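# 醤油

**醤油**(しょうゆ)は、大豆、小麦、食塩を主な原料とし、麹菌、乳酸菌、酵母の働きによって醸造される液体調味料である。日本料理の基本的な調味料の一つで、煮物、焼き物、汁物の味付けのほか、刺身や豆腐のつけ醤油、かけ醤油として用いられる。東アジアと東南アジアの各地にも、大豆を発酵させた同系統の調味料がある。

## 名称

「醤」は食品を塩とともに発酵させたものを指し、「油」はとろりとした液体の意で添えられたとされる。料理の分野では「むらさき」、調味の順を示す語呂合わせ「さしすせそ」では「せ」(せうゆ)と呼ばれる。関西では淡口醤油を「うすくち」と略すことが多い。

## 歴史

起源は古代中国の醤にさかのぼる。日本では大宝令に醤を扱う役所の記載があり、宮中で穀物や豆の醤が作られていた。現在の醤油に近いものは中世以降に成立したと考えられている。鎌倉時代に禅僧が伝えた味噌の製法から、桶にたまった汁を調味に使うようになったとする説が広く知られるが、同時代の史料には乏しい。

江戸時代の前期には、江戸で消費される醤油の多くが上方から船で運ばれる「下り醤油」であった。中期以降は野田や銚子など関東の産地が成長し、利根川と江戸川の水運を使って江戸に出荷した。関東では小麦を多く使う濃口醤油が好まれ、そば、蒲焼き、握り鮨といった江戸の食とともに定着した。

## 種類

日本農林規格では、次の五種類に分けられる。

| 種類 | 主な特徴 |
|---|---|
| 濃口 | 生産量が最も多い。大豆と小麦をほぼ同量使う |
| 淡口 | 色が淡く、塩分は濃口より高い |
| 溜 | 大豆が中心で、うま味が強くとろみがある |
| 再仕込み | 食塩水の代わりに醤油で仕込む。甘露醤油とも呼ばれる |
| 白 | 小麦が中心で、琥珀色をしている |

淡口は兵庫県の龍野、溜と白は東海地方、再仕込みは山口県の柳井が産地として知られる。九州では甘味を加えた濃口が日常的に使われ、同じ濃口でも地域による味の差は大きい。

## 製法

本醸造の濃口醤油では、蒸した大豆と炒って砕いた小麦を混ぜ、種麹を加えて麹を作る。製麹にはふつう三日ほどかかり、品温が上がりすぎないよう途中で手入れを行う。できた麹を食塩水とともに桶やタンクに仕込んだものを諸味(もろみ)という。

諸味の中では麹の酵素がたんぱく質をアミノ酸に、でんぷんを糖に分解する。続いて乳酸菌が酸を、酵母がアルコールと香気成分を生む。赤褐色は糖とアミノ酸が反応するメイラード反応による。熟成には半年から一年以上をかけることが多く、木桶による天然醸造では二年を超えるものもある。

熟成した諸味を布に包んで搾ると生揚げ醤油が得られる。おりと油を除き、火入れをして容器に詰める。火入れには殺菌のほか、酵素の働きを止め、香りと色を整える目的がある。加熱せずに精密なろ過で微生物を除いたものは生(なま)醤油として売られる。

## 容器と保存

近世の流通には主に樽が用いられ、小売では客が持参した徳利に量り売りをした。明治以降にガラス瓶が普及し、一升瓶は長く家庭用の標準的な容器であった。昭和後期には軽いペットボトルが広まり、近年は中身が空気に触れにくい二重構造の容器も増えている。 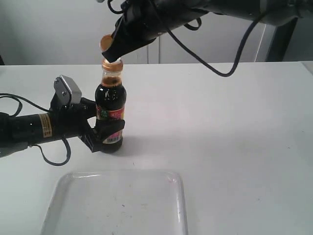
醤油は開栓後、空気に触れると酸化が進み、色が濃くなって香りが落ちる。開栓後は冷蔵庫に置き、一か月程度を目安に使い切るのがよいとされる。卓上の醤油差しには数日で使う量だけを移し、継ぎ足しを避ける。表面に白い膜が生じることがあるが、多くは産膜酵母によるもので、風味は損なわれる。塩分の低い製品ほど発生しやすい。

## 料理での利用

加熱すると香ばしい香りが立つため、照り焼きや焼きおにぎりでは仕上げに塗って焼く。煮物では、早く加えると味がよくしみ、火を止める直前に加えると香りが残る。吸い物や炊き合わせなど素材の色を生かす料理には淡口や白醤油が向く。魚の生臭みを抑える働きもあり、下味として短時間漬ける「醤油洗い」は和え物の下ごしらえにも使われる。少量をバニラアイスクリームやバターに合わせる用法もある。

## 関連項目

- 味噌
- 魚醤
- 麹
- ポン酢醤油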